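Home | Features | Interviews | Tools | Archive

June
By Nelly Alvarado

Jörg Sperling wanted to start with the log viewer. I wanted to start with the arm, obviously, and we went back and forth over this for longer than either of us should admit (the coffee at Villcombe is very good, so I wasn't in a hurry). In the end he won, and I'm glad he did, because the log viewer is where most of his day goes.

Sperling leads a team of five writing planning software at Natgate, and for the past year they've been building a tool called Strobel. You give it a model of a work cell and a list of what has to happen there – pick up the board, put it in the tester, close the clamp, read the result, sort the board – and it works out the arm motions and the order they go in. Then it runs the whole thing in simulation, over and over, and writes down everything.

"Everything is too much," he told me, scrolling. "Look at this. One overnight run, 463 cycles, and I care about maybe two of them."

So what makes a cycle worth caring about? He pulled one up. The planner had found a perfectly legal path from the tester to the pass tray, no collisions, all the joints inside their limits, and it had taken the elbow on a huge lazy loop to get there. "It's correct! That's the annoying part. A checker will wave it through. But if you stood next to a real arm doing that, you'd think it had lost its mind."

The cause was the random sampling at the bottom of the planner, which throws out candidate poses and stitches them together, and sometimes the first route it finds is just a silly one. The old fix was to let it keep searching. The new one, which Nelly Tamayo wrote over the winter, keeps a small library of motions that have already worked and tries to bend one of those to fit before it searches at all.

"People hear 'library' and think it's huge," Tamayo said when she came by to rescue us from the log viewer. "It's 103 motions. I went through every one by hand and threw out the ugly ones first." I asked how you decide that a motion is ugly. She laughed and said she'd tried to write a score for it, and the score was wrong so often that she gave up and trusted her eyes.

I liked her a lot. She talks fast and draws on whatever is nearest, and at one point that was my notebook. The page now has a curve on it labeled "shoulder" and another one labeled "why???", and I'm keeping it.

We got onto circuit board testing because it's the job the team uses for nearly everything. It's a nice hard case, Sperling explained. The board has to go in flat. The gripper has to work close to a clamp without hitting it. And the planner can't decide where the board goes next until the tester has answered, so half the plan has to wait for a result.

"We used to plan both branches all the way out, pass and fail," he said. "Then someone added a retest, and then a second retest, and suddenly you're planning 16 endings for one board." Now Strobel plans as far as the clamp and gets the rest ready while the test is running. If the answer comes back early, the arm waits a moment. Customers were fine with that. Ignacio Gallagher, who handles the customer side from the Skurnton office, had warned everybody that they wouldn't be, and he's been hearing about it ever since.

Tamayo loaded the cell and turned the view around until we were looking down on it. 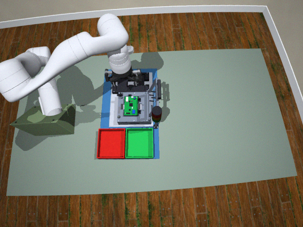
The board test cell in simulation, with the gripper over the black clamp assembly and the red and green trays at the near end.

"I move the trays all the time," she said, dragging the green one a little to the side and then putting it back. "It's the fastest way to find out whether the planner understood the cell or only memorized it." Moving a tray a hand's width shouldn't change much. When it does, she goes digging, and usually the trouble is in a grasp that somebody set up too tightly.

I asked whether she worries about the gap between this and the real thing. Of course she does! Cables, mostly. The simulator has no idea about cables, and a real arm drags a bundle of them everywhere. Her workaround is a penalty on turning the wrist too far in one direction, and she's the first to call it a hack. Alcides Arango is working on a proper cable model, and Sperling says he'll believe in it when it runs faster than lunch.

My last question was what they'd fix if they had a free month. Tamayo said error messages, right away. At the moment a failed plan says "no solution" and leaves you to guess which clamp or tray is in the way.

Sperling had already turned back to his screen. "The log viewer," he said. "I'd make it searchable."

Contact the editors | Copyright Nelly Alvarado, all rights reserved | Back to top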